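La visita empezaba a las diez y Rania Fahmy llegó a las 9:43, 17 minutos antes, con el cuaderno ya abierto. Nilmini Samarakoon le entregó la ficha de la sesión: tarea, posar la taza sobre el posavasos rojo; repeticiones registradas, 524; operador, Rizwan Akanda.

—¿Y las fallidas?

—162. Se conservan todas.

Rizwan sostenía la pinza por el mango, a la altura del pecho. No hablaba durante las tomas. Acercaba los dedos a la mesa redonda, esperaba un segundo y cerraba.

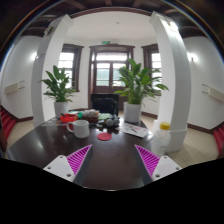
Fahmy anotó la hora. Skerby la había enviado a evaluar si el método de Vurnow servía para sus almacenes, y el formulario pedía un valor de fuerza de cierre.

—No lo medimos —dijo Samarakoon—. La mano lo sabe.

—En el formulario no cabe eso.

—Ponga «variable».

Escribió «variable». Luego pidió probar. Rizwan le cedió la herramienta sin comentarios y le corrigió la muñeca con dos dedos. Fahmy apuntó al asa, cerró tarde y la taza giró un cuarto de vuelta sobre el tablero.

—163 —dijo Samarakoon, y lo apuntó.

Fahmy volvió a colocar la taza en su sitio y preguntó si podía repetir.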